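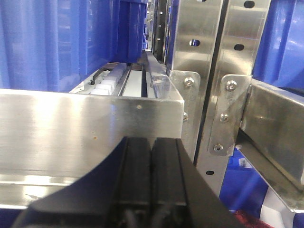

Tips for a family or household chat group

In our house we are 11 people in one chat, with cousins, and in September I counted 539 unread messages after one weekend away. So I made some order, and I share it for other households.

Give the group a clear name. "Home" is better than a row of little hearts, you will find it faster in the search.

Pin one message only. In ours it is the garbage and recycling days, and the Wi-Fi password for guests.

Make a second group for jokes and videos. My mother-in-law was against this at first, now she writes there the most. 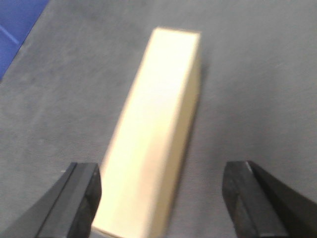

Mute the group at night, but leave mentions switched on. On most phones you hold your finger on the chat name and the choice of hours comes up.

Every Sunday evening I clear the media folder. Last time there were 235 pictures and almost 40 of them were the same birthday cake, in every colour of light. Save first the ones you want to keep!

If two persons start to argue, write to them privately. Do not answer in the group, also when you are right.

Shopping lists do not belong in the chat, they disappear upwards. Use a shared note.

Esi Akpalu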